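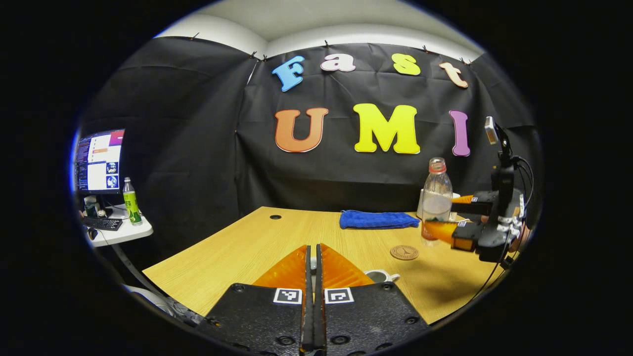 I've had a fabric backdrop behind my work table for a couple of years now, and I get more questions about it than about anything I've made at that table. So I'm putting all of it on one page: the cloth, the clips, the letters, the folding and the stuff that lives on the tabletop. Skip around as you like.

Start with the cloth

Black hides everything except lint. It hides lint so badly that I keep a roller on a hook by the door and still miss bits. But for making a small corner feel like its own little room, I haven't found anything better, and bright colors look fantastic on it.

Buy more width than you think you need. My first piece was exactly as wide as the space, and it looked like a bedsheet on a clothesline. A bit extra lets it fall in soft folds and wrap around the sides. If you hate wrinkles, hang it up first and go over it with a garment steamer from the bottom up. Ironing it on a board, folding it over your arm and carrying it across the house puts half the creases right back in (ask me how many times I did that). I've made peace with the wrinkles, mostly. With big letters on the front, your eye doesn't go to them anyway.

Wash it by itself the first time, cold, with a splash of vinegar. Kai-wen Tang didn't, and she now owns 6 gray dish towels.

Clips beat tape, every time

I used tape for one winter. It let go whenever the heating came on, generally at two in the morning, and it took paint with it. Small black clips along the top edge are so much better, and they disappear against the cloth. Put one at each end, then one in the middle, then keep halving the gaps. If you work from left to right you'll end up with a big droopy belly of fabric at the far end and you'll have to start over.

Where the cloth meets a curve, use more clips, closer together, and let the extra fabric bunch up behind them. Mine came from a bag of 200 that I bought at Pendley, which was a silly number to buy, but I've used them on chip bags and curtain hems and a split seam in a camping chair, so no regrets.

Letters you can see from the doorway

The easiest way to cheer up a dark backdrop is cutout letters, as big as you can stand. I love them in mixed colors: sky blue, yellow, peach, orange, purple, whatever you've got. "Fast" on the top row and "UMI" underneath fills a panel really nicely, with the mostly lowercase word up top and the capitals below holding the whole thing down.

A few things I do:

Leave a thin white outline around each letter. It makes a huge difference on dark cloth! If you're cutting from colored card, glue each letter to white card first, let it dry under a heavy book, then cut again a little outside the edge. Purple especially needs it. Purple without a border just sinks.

Lay everything out on the floor before you pin. Take a picture of it with your phone so you remember the spacing once you're up there with pins in your mouth.

Pin every letter in at least two places, near the top. One pin and it'll swing. Even with two, something narrow like a lowercase t likes to lean over a little as the fabric settles. You can straighten it every Monday or you can decide it has character. I've done both.

Pin through the folds if you have to, but don't pull the cloth tight behind a letter. It drags lines across everything next to it, and then you're chasing wrinkles around all afternoon.

The tabletop

Pale wood grain was a good choice under all that black. It bounces light back up, and crumbs show, so I wipe it more often than I did my old dark one. Damp cloth, drop of dish soap, then dry it right away. Pay attention to the ring around the cable hole at the back. A little grommet collects an unbelievable amount of fluff, and a dry toothbrush gets it out. Don't spray cleaner straight at the hole, spray the cloth.

If you don't have many cords, feed the one you use most through the hole and put a clip on the end so it can't slither down behind the table. Heriberto Espinoza showed me that one and I was annoyed I hadn't thought of it.

Keep the towel folded and out

I keep one blue towel folded flat on the table all the time. Out on the table, I grab it. In a drawer, I use my sleeve. I fold mine in half the long way, then in half again, with the folded edge toward me so there's nothing loose to catch on things. When the top side gets grubby, flip it, and when that side's grubby too, it goes in the wash. Swap it for a thinner one if yours won't lie flat, because a puffy towel is just a wobbly shelf for your cup.

Cups, mugs and bottles

Have a place for drinks and keep it to one side. A round cork coaster is my favorite kind. It's quiet, it doesn't slide, and it soaks up the drip off the bottom of a mug. Stand it on its edge to dry if it gets really wet, or it will curl. Light stains come off with the fine side of a nail file, but go gently if there's a design printed on it, and stay away from that part altogether.

White mugs look lovely and show every tea ring. Baking soda and a wet fingertip, rub, rinse, done. I don't bother with anything fancier.

For clear plastic bottles, label whatever you refill. Please! Hoi-yan Kao and I once spent a good ten minutes sniffing a bottle of something cloudy and trying to agree whether it was starch water or thinned glue. (Starch water. She was right.) A strip of masking tape with the name and the month will save you that conversation. Colored caps help too. At my house a red cap means don't drink it, and everybody who comes through knows the rule.

Taking it all down

Letters first, then clips, then cloth. Slide the letters into a big flat envelope with the pins stuck in a scrap of sponge. Roll the fabric around a cardboard tube, and you won't have fold lines the next time. Wing-yan Pan keeps hers rolled under the bed and it comes out looking better than mine does hanging up.

I'm testing a heavier cloth in the spare room at the moment, and I'll add a note once it's been through the wash a few times.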